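Consejos de taller: la mesa compartida con el brazo

En Undarard, donde encordamos raquetas y envasamos volantes, el brazo se ocupa desde junio de llenar los tubos. Antes lo hacíamos a mano, 624 por turno. Ahora el trabajo consiste en preparar la mesa y revisar lo que sale.

Cubra el tablero con papel kraft de una sola pieza y marque las casillas con cinta azul de pintor. El tubo va de pie, dentro de una casilla, sin pisar la cinta.
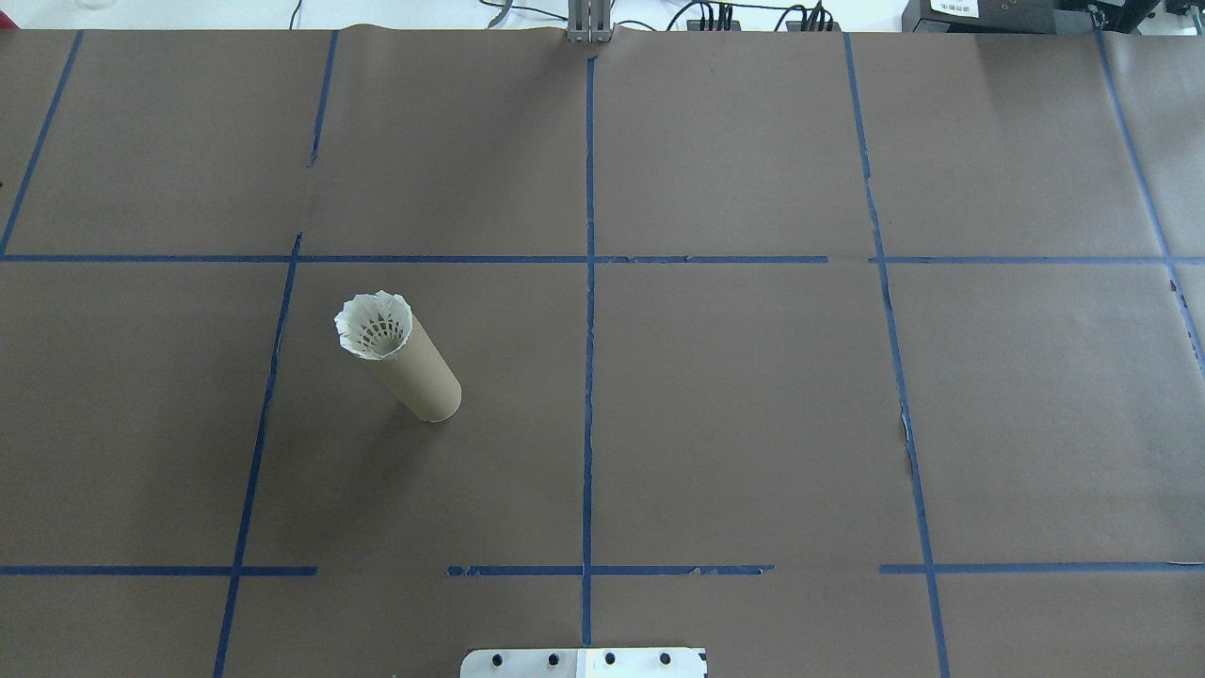

Deje los cables por detrás del papel y limpie antes de cada turno. Nele Ackermann, la encargada, pide que quien prepara la mesa firme también la hoja.

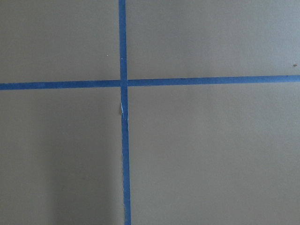 El repaso de la cinta lleva 12 minutos y ahora cuenta como tarea, con su hueco en el horario. Mire primero los cruces. Justo debajo de uno asoma una astilla blanquecina en el borde de la tira vertical: ahí se cambia el tramo entero. Las motas sueltas sobre la superficie se quitan con un paño seco. Los recambios de cinta están en el armario de Ladik, segundo estante.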